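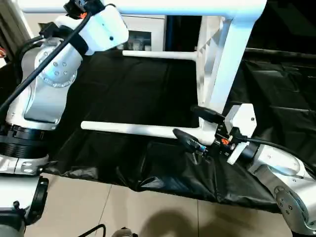 Roel Mulder
Instructor, Writing for Everyday Use

Handout 4: Instructions
January 2018

These are my notes from the session on instructions, cleaned up a bit for those of you who missed it and for those of you who were there but couldn't read my handwriting on the board (sorry, again). The readings are at the end. Bring your draft sheets next time, printed, double spaced, one side only.

Where we left off

Last time we did recipes, and I said a recipe is the easiest kind of instruction to write well. Most readers have already eaten the thing. They know what a pancake looks like, so if step four is mushy they can still find their way to a pancake. Take that away and everything gets harder. Somebody putting together a shelf may never have seen this shelf. Somebody filling in a tax form has no picture in their head of a good tax form, and I'm not sure I do either.

So the big question for this handout is: what does your reader already know, and what are you quietly assuming they know?

We tried this out with the Bemevov leaflet, the one for the folding clothes rack. If you weren't there, go get a copy from the folder, it's two pages. Step one says "Unfold the unit and secure." Secure what? With what? We spent a good while on that one word! The person who wrote it had the rack in their hands and knew there was a catch on the inside of the leg. They looked at the catch so often that they stopped seeing it. I do this too. I once wrote directions to my own apartment and left out the front gate.

Order of steps

Put things in the order people do them. Sounds simple, and then you read a sentence like this one, from a paint can in my basement:

Apply a second coat after sanding lightly once the first coat has dried.

There are four things in there and they come in nearly reverse order. Read it standing on a ladder and you'll have a wet brush in your hand before you get to the word "dried." Here's my version:

Let the first coat dry. Sand it lightly. Wipe off the dust. Apply the second coat.

I added the wiping, and I think it belongs there, though one of you argued that anybody who sands knows to wipe. Fair enough. That's a call about your reader and you get to make it, as long as you make it on purpose.

Same thing with warnings. A warning goes before the step it belongs to. I've seen "Caution: disconnect power first" printed under the step where you put your fingers inside. If there's a warning for the whole job, put it at the top, and then repeat the short form right where it matters. Please keep the number of warnings down, though. The Sasaki rice cooker booklet we passed around opens with 19 of them, and by the time you get to the one about the steam vent you've stopped reading. I had, anyway.

Verbs

Start the step with the verb when you can. "Turn the dial to low." The exception is when there's a condition, and then the condition goes first: "If the light is red, turn the dial to low." Do it the other way around and people turn the dial, then read the rest and turn it back.

Use the same verb for the same action all the way through. In school we were all taught to vary our words, and for an essay that's fine, but if you write "attach" in step two and "fasten" in step five, a careful reader will wonder what changed. Same with the names of parts. Pick "lid" or "cover" and stay married to it.

Tetsuya Honda came in for the second half and had a nice way of testing this. He underlines every noun in a draft and makes a list of them in the margin. If two nouns on the list are the same object, one of them goes. He did it live with one of your drafts (thank you for being brave) and we found "tray," "drawer" and "compartment" all meaning the place where the paper goes in.

How much to put in one step

I don't have a rule for this. My habit is one action per step, or two if they happen in one breath, like "lift and turn." When steps get very short you end up with a list of 60 little lines and people lose their place. When they get long, people do the first half and skip the second. Group them. Give each group a heading that says what you'll have when it's finished: "Fill the tank," "Set the clock." Then a reader who gets called away to the phone can come back and find the right spot. 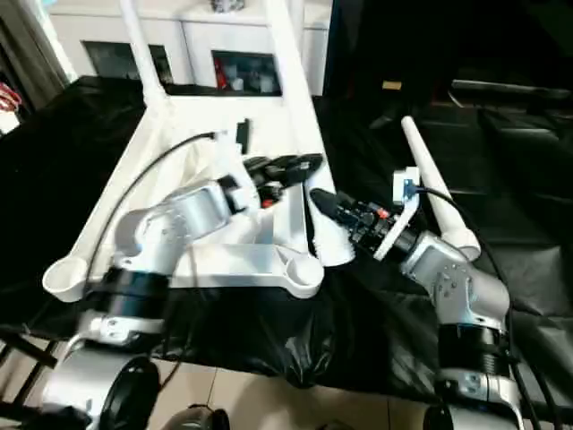 Should I number the steps, or are bullets good enough?

Number them whenever the order matters. Bullets tell the reader that the items can be done in any order, or that they can pick and choose, so save those for lists of tools, supplies and options. Numbers also help when someone calls for help, since they can tell you they're stuck on step six.

Testing your sheet

This is the part everyone wants to skip and it's the part I grade hardest. Find one person who has never done the task. Hand them your sheet. Then be quiet — I mean really quiet, no pointing, no "hmm," no helpful eyebrows. Write down where they stop, where they go back and read again, and what they say out loud. If they ask you a question, write down the question and say "what would you do if I weren't here?"

You'll want to explain. Don't! You won't be in the room with the real reader.

After that, fix the sheet and do it again with somebody new. The first person is used up now, they know too much. Two rounds is the minimum for this assignment. I'd love to see three.

A note on blame. When a tester goes wrong, write it down as something the sheet did. "Step three sent her to the wrong drawer." It feels silly at first but it changes how you revise.

Assignment

Write an instruction sheet for a task you know well. It should fit on one page. Good ones from past years: changing a bike tube, setting up the folding tables in the Ternenine room, folding a fitted sheet (harder than you'd think). Please no recipes, we've done those.

Hand in the sheet, your test notes from both rounds, and a short reflection on what you changed. The whole package can't go over 4000 words, and I'd be happy with far less. Upload it to Jotport as a single file. It's worth 100 points: half for the sheet, half for the notes and the reflection.

Reading for next time

The clothes rack leaflet again, this time looking only at the headings. Also the bus ticket machine text in the folder. Try to work out who it was written for, and jot down any word you had to read twice.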